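How to Estimate the Age of a Star Cluster from Your Own Photos

Posted 16 Jan 2019 by Nattawut Yimyam

I've had a soft spot for star clusters ever since I first pointed a small telescope at the Beehive and found I couldn't fit it all in the eyepiece. They're pretty, of course, but what keeps me going back is that every star in a cluster was born at more or less the same time, out of the same big cloud of gas. That means you can work out how old the whole family is with nothing fancier than two colored filters, a bit of patience and a spreadsheet. I want to take you through it the way I do it at home, wrong turns included.

What you'll need

A small telescope or even a long camera lens, a tracking mount, and a camera that saves raw files. You'll want two filters, one blue (usually labeled B) and one green-yellow (labeled V, for "visual"). I keep mine in a little Flullex filter drawer that my friend Surachet Sukprasert passed on to me when he moved up to a bigger camera - thank you, Surachet! You'll also need software that can measure how bright each star is. I use Himora, but any program that does what's called aperture photometry will do the job.

Step 1: Pick a friendly cluster

Start with an open cluster, please, and save the globular ones for later. Globulars are gorgeous but the stars are packed so tightly in the middle that your software will see two or three of them as a single blob. M67 in Cancer is my favorite for winter and spring. It's a very old one, several billion years, and it has a nice clear bend in its chart, as you'll see in a minute. The Pleiades are lovely and very young, but they're spread over such a wide patch of sky that a telescope only catches a piece of them.

Step 2: Take your pictures

Wait until the cluster is high up. I tried M67 in December when it had barely cleared my neighbor's roof, and the blue frames were so dimmed by all that air that I threw the whole night away (and I'd stayed up until three for it, too). Take 40 frames through each filter. Keep them short enough that the brightest stars don't turn into flat white discs, because once a star is saturated you can't measure it. Then take your darks and flats as usual, calibrate everything, and stack the B frames and the V frames separately.

Step 3: Measure the stars

Open the V stack and let the program find the stars for you. On my last try it offered me 400 objects, and a fair number of them were hot pixels, the edges of a galaxy, and one satellite trail that had somehow been chopped into bits. Go through the list and clean it up by hand. It's dull work, so put some music on. I was left with 216 stars that I trusted.

Run the same list on the B stack, so that each star now has two brightness values. You'll need a few comparison stars with known magnitudes to set your zero point, and you can look those up in one of the public catalogs. Use at least five of them, and try to include a couple of red ones and a couple of blue ones.

Step 4: Make the chart

Subtract V from B for each star. That number is the star's color. A small number means a hot, bluish star and a large one means a cool, reddish star. Now make a scatter plot with the color along the bottom and the V magnitude up the side. Flip the side axis so that the smaller numbers are at the top! Magnitudes run backward, and I've forgotten this more often than I'd like to admit.

You should see a band of dots running from upper left down to lower right. That's the main sequence, where stars spend most of their lives. Somewhere along the top the band will stop and bend off to the right, toward the red giants. The spot where it bends is called the turnoff.

Step 5: Read the age

Hot, heavy stars burn through their fuel first, so the older the cluster, the further down the band the turnoff sits. To put a number on it, you lay a set of model curves (isochrones) over your dots. Each curve is drawn for one particular age. Slide them up and down to allow for the distance, and a touch sideways to allow for dust, until one of them hugs both the band and the bend.

Don't worry if a few stars sit nowhere near the curve. Some are just passing in front of the cluster or lying far behind it, and others are close pairs that look a bit too bright for their color.

If you get stuck

The usual culprit is the zero point. If your whole band is shifted sideways by far too much to be dust, go back to your comparison stars before you blame anything else. The folks on the Plustport observing forum are kind to beginners, and the Chareonsuk astronomy club has a finished M67 spreadsheet that you can check your own numbers against.
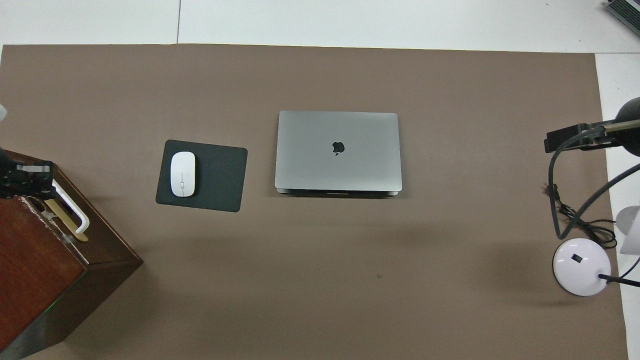

Once M67 has gone well, try the same thing on M37 and put the two charts next to each other. The difference in the turnoff is plain to see, even with scruffy data. I'm hoping to do M35 next myself, clouds permitting, and I'll add that chart to this page when it's done.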